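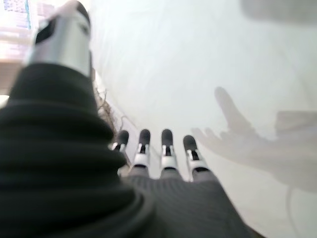 Stodum Technical Centre | Handling and Automation Group

Can a five-fingered hand do the chores yet?

The short answer from our bench work this spring is: some of them, slowly, with a person close by. Readers of the October issue will remember that the group had been working only with two-jaw grippers. The hand now on the bench has four slender fingers and a thumb, with a knitted or ribbed covering over the back of the palm and a folded sleeve over the lower thumb. The covering keeps lint out of the tendon runs. It also adds friction at the thumb base, and that has to be allowed for in the force settings.

Zhiqiang Su set up two chores for the first round. The first was picking up a folded tea towel from a flat surface and placing it on a pile. The second was taking small parts from a tray and putting them into a bin, as done by hand every shift on the Filtar line. Each was run 100 times with the same program and no retuning between attempts.

The tray work went better. Rigid parts stay where they are put, and a poor first grasp can usually be corrected by closing the fingers again. Most failures came from parts lying flat against the tray wall, where the fingertips could not get underneath.

Cloth remains difficult. The fingertips are smooth and rounded, and a single layer slides out from between them unless the thumb arrives at the right angle. Where the fold was thick, the lift was reliable. Where it was thin, the hand tended to pick up the top layer alone and open the towel out, which then needed a person to refold it. A practised worker does the same job without looking.

Bright, plain white backgrounds caused a separate problem. With little contrast behind the fingers, the vision software lost the edge of the cloth and guessed its depth badly. Matt grey sheeting from Srour has been ordered and will be fitted before the next round.

On present evidence we would not put the hand on a shop-floor station without supervision. Sorting rigid parts is the nearest to being useful, provided that cycle time is not critical. Laundry, bed-making and anything else involving loose fabric should be regarded as research work — the Stetuten project has funding for a further 7 months, and cloth handling will take up most of it.

The next open bench session is on 5th April. Staff wishing to suggest a chore should bring the items with them. Nothing wet, please, and nothing sharp.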